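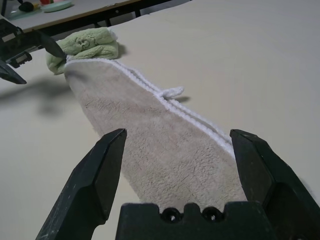 4. Folding and storing mitts and small cloths

This section covers the trimmed items in the Wondby bath linen range. For flat sheets and full-size towels, see Section 6.

4.1 Before you start

1. Clear a flat work surface at least 80 cm wide. A pale, matte top is suitable.
2. Check the care label. Items from the Cemard series may be folded warm. All others must be cool first.
3. Lay the item out and find the hanging loop. The loop marks the side that faces up in storage.

CAUTION: Do not pull an item by its loop or by its white trim. The stitching is rated for hanging weight only.

4.2 Folding a mitt

1. Place the mitt flat and smooth the pile from the cuff to the tip with an open hand.
2. If the mitt has twisted, straighten it before folding. Take hold of the fabric on both sides, not the trim.
3. Bring the narrow end over towards the opening.
4. Line up the trimmed edges – a gap of up to 50 mm at the cuff is acceptable.

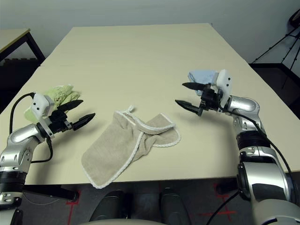 Figure 4-1. Beige mitt, narrow end folded over, loop at top.

Note: Mitts folded with the loop inside will hold a crease at the base of the loop. Refold them before storage.

4.3 Working with several colours

1. Keep each colour in its own pile until folding is complete.
2. Fold one item at a time in the centre of the surface and leave the others to the sides.
3. Finish with the rounded, trimmed edge at the top of the folded piece.
4. Stack like colours together. Do not press the stack down.

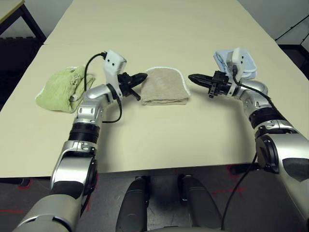 Vestergaard wrote to us that green and blue pieces can share a shelf once they have been through three washes, and that only the beige needs to stay on its own. We have no objection, provided the shelf is dry and the pieces are not packed tightly.

4.4 Storage

Store on an open shelf or in the Flindthorpe drawer insert (part 47). Maximum load for the insert is 200 items. Keep away from direct sunlight – the beige will yellow along the trim.

Section revised 3 June 2020.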